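About Stultwood

Stultwood is a small school for mending, altering and looking after clothes. We teach adults, mostly in the evening, in two rooms above a tile shop. We also put out a printed bulletin, which started as a sheet of homework notes and got longer.

People usually reach this page wanting to know what we believe in. We would rather tell you what we doubt, because that's where most of our teaching comes from.

We doubt care labels, for a start. A label tells you what the maker is willing to be blamed for. "Dry clean only" on a plain wool skirt may mean the wool needs it, or the lining does, or that somebody in an office picked the safest line on a chart. We teach students to read the fiber content first and the symbols second, and to test a hidden seam before doing anything brave.

We doubt the word "sustainable" when it's printed on a swing tag. We have asked a few brands what they meant by it and received some very pretty brochures. Our own claim is smaller. If you fix the elbow of a sweater you already own, you may put off buying another one. Or you may buy another one anyway, and have two. We've seen both.

We even doubt some of the talk in our own trade. Visible mending can look wonderful. It can also be a way to spend nine evenings on a pair of jeans that will split next to the patch as soon as you sit down, since the cloth around the hole was as thin as the cloth that went. In the first class we hold garments up to a window and look for thin spots. A fair number of them get turned into rags at that point, and we think that's a decent use for them.

How we started

The school began as a repair counter called Stępień. The counter took in zippers, hems and moth holes, and did steady business until the rent went up. What we noticed in those years was that most of what came over the counter could have been fixed at home by someone with a needle and a little patience. Customers would say they had looked it up and the video made it seem easy, then bring out the result in a bag. So when the lease ended we moved upstairs, kept the name Stępień for our beginners' course, and started charging people to learn what they used to pay us to do. We're aware of how that sounds. Some of our old customers pointed it out.

We took the name Stultwood from the lane behind the building. There's no story in it.

What we teach

Stępień is the beginners' course and runs for 5 evenings. It covers buttons, hems, seams that have come open, and one kind of darn done properly. Students often ask for more kinds of darn. We say no until the first one lies flat.

Amavau is the knitwear course. It deals with ladders, cuffs, pulled threads, stretched necks and matching yarn, and with patterned knits, where a repair has to pick up the color changes or it will show from across the street. It spends a full evening on washing and drying, which students tend to think is filler when they read the outline. We believe more sweaters are ruined by a hanger than by moths. We can't prove that, and if you have figures we would like to see them.
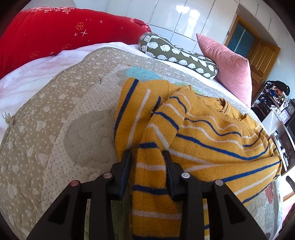

Bulletin No. 22

The bulletin comes out when there's enough in it, which has meant anything from a month to most of a year between numbers. It's free to students and sold at the desk to everyone else. Past numbers have dealt with whether vinegar sets dye (we found no sign of it in our cotton samples), which sewing machine oils stain, and why pockets fail at the corners. We print letters that disagree with us, and the vinegar piece brought in plenty of those. We don't take advertising from thread companies, though to be fair only one has ever asked.

Zomix is our open workroom. You bring your own job and use our irons, machines and table space, and a teacher is in the room until 9 p.m. It's the cheapest thing we offer and probably the most useful. It's also where you'll find out that your "quick fix" is a long one.

Class size and fees

We take up to 100 students a year across all courses and don't plan to take more. We tried bigger classes once. Nobody got enough time with a teacher, the irons kept tripping the breaker, and the feedback forms were polite in a way that worried us.

Fees are listed on the courses page. They include thread, needles and practice cloth. They don't include the garment you came to save, and we can't replace it if things go badly. Please don't start with something your grandmother made.

We give no certificate. Employers in this line of work will ask to see your stitching, and a sheet of paper with our name on it won't help you with that.

Visiting

The rooms are up one flight of stairs and there is no elevator, which we have been asking the landlord about for longer than we care to say. If stairs are a problem, write to us. We run Stępień on the ground floor of the library each September, with the same teachers and the same handouts.

You're welcome to sit in on one class before you pay for anything. Bring something with a hole in it.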